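Chapter 5
When the Gripper Does Not Let Go, and Other Faults of the Hand

Most of the trouble in a pick-and-place cell starts at the hand. The arm above it is stiff, well made and slow to wear. The gripper is small, full of joints, and asked to touch things. This chapter is about one fault in a gripper, how it was missed for most of a term, and what the people running the cell changed afterward.

The cell was set up in the Vurnanari teaching lab for a simple job. Painted wooden cubes were put in a wicker basket, and the arm had to reach in, close on one cube, lift it clear of the rim and set it down on the table. The program, called Wiltine, logged each attempt as a pass or a fail. Over the term it logged 2,454 attempts. On paper the results were good enough that no one looked hard at them.

The first sign of a fault came in November. A cube was lifted out of the basket, carried over the table, and stayed in the fingers after the open command. The program waited its set time, took the command as done, and sent the arm back to the basket with the cube still held. The fingers struck the rim. The basket slid, the cube dropped, and a student who had leaned in to straighten the basket pulled her hand back just ahead of the arm. She was not hurt. The stop button was pressed by someone else at the bench, and it worked as it should.

5.1 What the log said and what the hand did

The log for that attempt read "pass." So did the log for the one after it, which was started before anyone had checked the fingers. The reason is plain once the program is read line by line. Wiltine recorded the open command at the moment it was sent. It did not read the finger position back. A command is a request, and the log had been treating requests as results.

To find how often this had happened, the lab went back through its stored pictures from the wrist camera. The check was dull work. For each attempt, the reader asked whether the fingers were open at the times when the program believed they were open, and wrote down yes, no or cannot tell.

Open fingers are easy to judge from the wrist when both tips are in view, with or without cubes nearby. 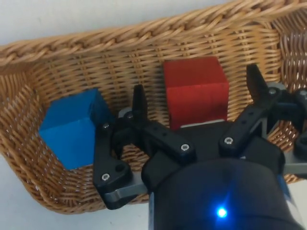
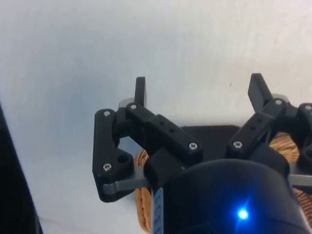

Vurnanari Technical College – Department of Automation and Machine Safety

Of the pictures read, 1,036 were clear enough to give a yes or a no. In 50 of these the fingers were closed, or partly closed, when the log had them open. Many of the 50 came in short runs, with good attempts before and after. A fault that comes and goes like this is called intermittent, and it is harder to find than one that stays.

5.2 Finding the cause

The lab looked first at the program, then at the power supply, and last at the joints. This is a common order and often the wrong one. Reading code can be done sitting down, while checking a joint means stopping the cell, locking it out and taking hold of the tool.

The gripper was a linkage type. Each finger is carried on several links, and the links turn on pins and screws. When a screw at a pivot is too tight, the link drags. When it is too loose, the link can lean to one side and catch on its neighbor. In either case the motor may stall partway through its travel, and a motor that stalls for a moment may free itself on the next command.

The cause here was one pivot screw that had been tightened during a cleaning. The person who did it had followed the Furkemik service sheet used in the lab, which said "tighten all screws" and gave no setting for the pivots. The sheet was correct for the mounting screws and wrong for the joints. With the power off, the stiff finger could be felt by hand at once.

5.3 What was changed

Three changes were made to the cell.

The program now reads finger position after every open or close command, and halts if the reading is out of range.

The service sheet lists pivot screws apart from mounting screws. After any work on the hand, both fingers are moved through their full travel by hand before power is restored.

No one reaches for the basket while the arm is enabled – even when it is standing still. Before this, the rule had said "while the arm is moving," and on the day of the near miss the arm was waiting out its set time when the student leaned in. She had broken no rule.

The third change cost the most time. Straightening the basket now means a full stop and restart, and the lab later fixed the basket to the table with a low bracket so that it would need straightening less often. The Vieira guard panels ordered for the open side of the bench were fitted the following term.

Sections 5.4 and 5.5 return to the position check and show how to choose its limits for soft and hard objects. Readers who have not met the terms "lockout" and "near miss" should go back to Chapter 2 before going on.

Related chapters
Chapter 2: Stops, Lockout and Near Misses
Chapter 4: Mounting Tools on the Wrist
Chapter 6: Reading Finger Position
Chapter 9: Writing a Service Sheet
Appendix B: Blank Fault Report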